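Home | Files | Changelog | Issues | Contact

Posted in December by the Ritano maintainers

# Ritano Bedroom Noise Log

Ritano is a small table of nighttime sound readings from rented rooms in two towns, Futholm and Cakley. It was put together to help people compare how loud a bedroom is at night with how loud the listing says it is. The table has 458 rows, one row per room per night, from 166 rooms.

## What is in the files

- `nights.csv`: one row per night, with the room code, town, start time, end time, and three sound levels
- `rooms.csv`: one row per room, with floor, window type, street type, and bed position
- `notes.txt`: free text left by the people who slept in the room, lightly cleaned

All levels are in decibels, A-weighted. Times are local and use the 24-hour clock. A night starts at 22:00 and ends at 07:00 unless the sleeper stopped the meter early, in which case `end_time` holds the real value.

The three levels are `leq` (average over the night), `l10` (the level passed for 10 percent of the night), and `lmax` (the single loudest second). For street noise, `l10` is the most useful of the three. `lmax` mostly catches doors and coughing.

## How the readings were made

Each room got one Ogilvie sound meter, set on a folded towel at pillow height. Bed position matters more than we expected. A bed pushed against an outside wall reads higher than one in the middle of the room, so `rooms.csv` has a column called `bed_wall` with the values `outside`, `inside`, and `none`. 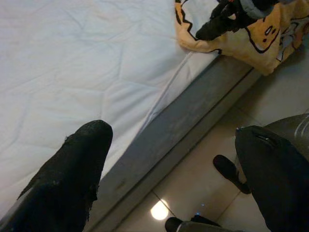
Meters were checked against a reference tone before each loan and again on return. If the two checks differed by more than 1 dB, the whole loan was dropped. That removed 26 nights, and they are not counted in the 458.

Most rooms have two or three nights. Some have only one. Please don't treat a single night as typical, especially in Cakley, where the freight line runs on an uneven schedule.

## Known problems

Window type was filled in by the sleeper. "Double" sometimes means double glazing and sometimes means two windows. We fixed the cases we could confirm from the notes and set the others to `unknown`.

Rain was not recorded in the first version. The `rain` column is blank for those rows, and blank does not mean dry.

Futholm has far more ground floor rooms than Cakley. A plain average by town will mostly show you that difference. Group by `floor` first.

Room codes were changed in version 2. Use `old_code` to join with anything you saved earlier.

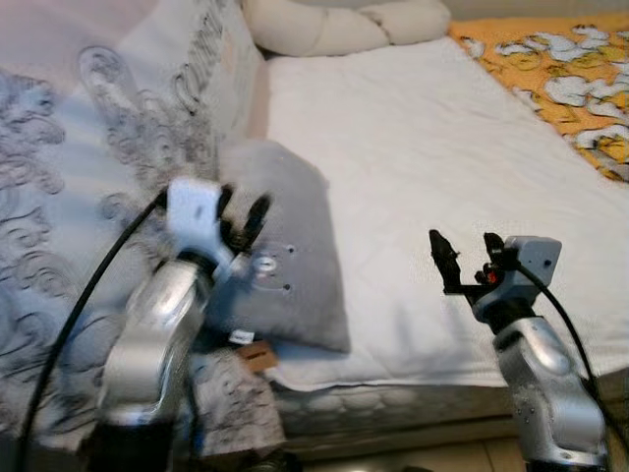

Can I use the readings to file a complaint about a landlord or a neighbor?

They aren't suited to it. The meters are good enough for comparing rooms, but a formal complaint normally needs readings taken by whoever handles noise in your town, with their own equipment. You can still use the table to see how your room compares with others on the same kind of street.

## Loading

The CSV files are UTF-8 with commas and a header row. Missing values are empty. Read `room_code` as text or you will lose the leading zeros.

## Changes

- v3: added `rain` and `bed_wall`, dropped the failed loans
- v2: new room codes, notes moved to a separate file
- v1: first release, Futholm only

## License

Free to use and share with credit to the Ritano Bedroom Noise Log. Street names have been taken out of the notes. If you find one we missed, open an issue with the row number and leave the name itself out of the report.

Back to top | Files | Older versions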